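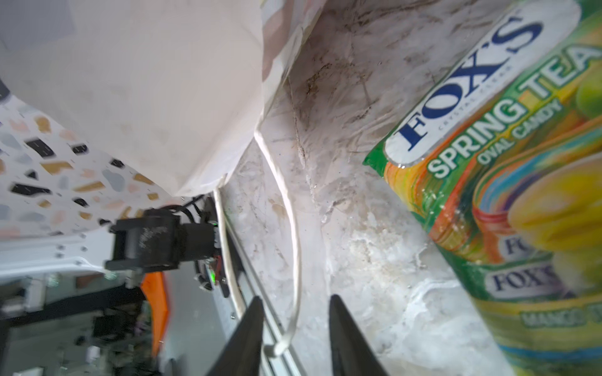
Gripper drops glossy candy bags halfway through the lift

Lawal Igwe
Two-finger gripper on a small arm, packing candy bags into paper bags. It closes fine, starts up, then the bag slides out. It dropped 18 out of 91 on Friday. No fault code. Same program worked on cardboard boxes. What should I check?

Rovthorpe
Wipe the fingertips with alcohol first. Then look at where you grab. If the fingers only get the loose film, the candy shifts down and pulls it out – go lower, around the contents. Slow the first part of the lift too. And keep any loose cable out of the path, I lost a wrist camera that way.

Amport
more force

Tripathi
Careful with more force, I split 2 bags and overheated a finger motor. Silicone pads fixed mine.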